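Hesdale gallery: learning to pick up soft things

Photographs and notes from the soft-object study
Notes by Ji-hoon Na

The question behind this study is simple enough. If a policy is trained on grasps that people made with hand-held grippers, does it matter how cluttered the places were? Most of our earlier recordings came from one clean bench in the lab, and the policies trained on them did well on that bench and poorly nearly everywhere else.

For this round we recorded in homes. Teguh Gunawan planned the sessions and wrote the task sheet, which covers three kinds of object: plush toys, folded cloth and small packets. The people recording were asked to leave tables as they found them and to work at their usual speed. They were given no set order for the objects.

Plush toys take up the largest share of the sheet. They have no fixed width, so the gap between the finger pads says little about whether the hold is good. A toy can be squeezed nearly flat and still slip, or be held lightly by a seam and stay put. We log jaw opening along with the wrist view and let the model work out the rest.

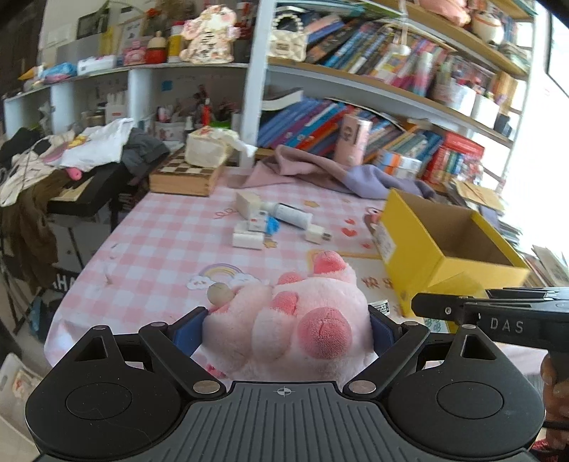
Pink plush toy held between the blue finger pads, over a gingham tablecloth. A second gripper is at the right, near the yellow box.

The printed cloth is the sort of surface that gave our older model trouble. It tended to treat flat printed shapes as objects and reach for them. Hearts and stars were the worst, plain checks less so. After training on the home recordings it went for print far less often, though it still did so when the print was close to the target in colour.

We compared two training sets of the same size. Alach is the bench set, recorded on a bare grey surface. Skadlow is the home set. Both policies were then tested on 35 objects that neither had met before, in four rooms that appear in neither set.

The Skadlow policy was better on plush toys and cloth. On small packets the two were close, and in one room Alach was slightly ahead. We think this comes from the packets lying flat: the bench recordings contain a lot of careful, slow approaches to thin objects, and people at home tend to tip a packet up against something else first.

Nine of the test objects defeated both policies. Most were long-haired toys, where the pads close on the pile and the body stays on the table. Teguh wants to try a softer pad — I would sooner record more examples first and change one thing at a time.

The method notes follow the format used for the Ghiță study, so the two can be read side by side. The next set of recordings starts in September and adds knitted items and shoes.

Back to all Hesdale galleries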